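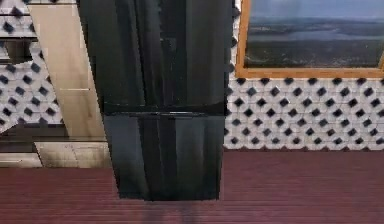 Hawi Gidey wrote under my last review that a simulated kitchen is only worth having if the doors behave, and that she had given up on two packages because the planner kept finding handles where there was no handle. It's a fair test, so I ran it first on Tostora.

Tostora is a kitchen simulator with a task and motion planner built in. You get rendered rooms, appliances with working joints, a camera you can place anywhere, and a Python interface to whatever controller you want to plug in. I used it for 18 days on a desktop with one mid-range graphics card. My work is mostly perception for opening and closing things, so that is what this review covers.

The black refrigerator is the model I spent the most time with. It has a large upper door and a shorter lower one, with a lip along the seam between them. The finish is very shiny, with light and dark streaks running down both doors. My segmentation model, trained on matte white appliances, did badly on it. It split the upper door into strips and called one of them a wall panel. After I retrained with Tostora's reflective set mixed in, the masks came out whole on most views. The black diamond tile on the walls caused less trouble than I expected.

Joint limits are stored in a plain text file next to each model, and you can edit them while the simulator is paused. The planner picks up the change on the next query. In Pastley, which I used before this, the same edit meant rebuilding the room.

Planning is decent. For a single door pull it usually returned a path in under a second. For a longer job, such as opening the door, taking an item out and closing it again, it stalled on 3 of my test layouts until I raised the sampling limit by hand. The log says only "no solution," with no hint about which step failed. Doina Yordanov has a small script that replays the search tree and marks the last reachable pose. I would not want to use the planner without it.

Contact is the weak part. A gripper closing on a thin lip slides more than it should, and the friction setting is global, so fixing the door makes everything else sticky. Support told me per-surface friction is planned for February.

The documentation is short and mostly correct. The camera page still uses the old axis order, so check your first depth image before you collect a batch.

I'm keeping Tostora for perception work and for checking reach. For grasp tuning I still go to the real door.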